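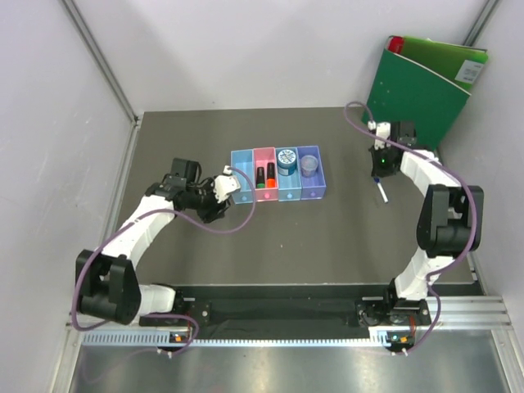
How often should the Desadeo label printer be cleaned?

Every 1000 labels, or whenever the print starts to look as if it was done in the back of a moving truck.

Section 4. Loading, Calibrating and Living With Your Printer

Read this section once before you touch anything. It is short, and the roll of labels in the box is shorter.

4.1 Loading a roll

1. Switch the printer off at the back. The button on the front only puts it to sleep, and it wakes easily.
2. Press both gray tabs and lift the lid until it clicks.
3. Drop the roll onto the spindle with the labels facing up. There are two ways to do this and the first one you try will be the other one.
4. Pull the loose end through the slot until it sticks out past the tear bar.
5. Close the lid with both hands. One hand will latch one side.

Note: The starter roll holds 100 labels. Calibration eats a few of them. We asked Waltier, who make the rolls, for a bigger starter and received a very polite letter.

Caution: The tear bar is sharp along its whole length, including the part that looks like plastic.

4.2 Calibrating

1. Switch the printer on and wait for the green light to hold steady.
2. Hold the feed button for 10 seconds. It will beep at five. Keep holding.
3. Let go. The printer pushes out several blank labels, thinks about them, and stops.
4. Check that the last one stopped with its edge at the tear bar. If it stopped halfway, go back to step 2.

Calibrate again each time you change label size. Switching from white to yellow in the same size does not count as a change, whatever the old manual said.

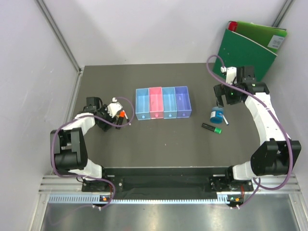
4.3 Printing from the Ellov app

1. Open the app and choose Add Printer.
2. Type the code from the sticker under the base. The letter O is never used, so anything round is a zero.
3. Pick a layout. Small Drawer suits most jobs. Yuan is a layout for tall, narrow labels, named after the person who asked for it eleven times.
4. Type your text and press Print once. Pressing it again gives you a second label, on top of the one that was already coming.

Note: A label takes up to 162 characters. At that length it is a letter, and you will need a magnifying glass to find out what is in the drawer.

4.4 Fixing faint print

1. Switch off, unplug, and let the print head cool.
2. Wipe the head in one direction with the cleaning pen supplied.
3. Leave the lid open until the head is dry.
4. Print a test label. If it is still faint, raise the darkness setting by one step and try again.

Caution: Do not use nail polish remover. It takes off the ink, then the coating, then the warranty.

Steps in this section were checked by Normunds Paulauskas on 17 April 2018, using firmware from before the May update. If your menu says Density instead of Darkness, you have the newer version and the steps are the same. For paper jams, go to Section 5.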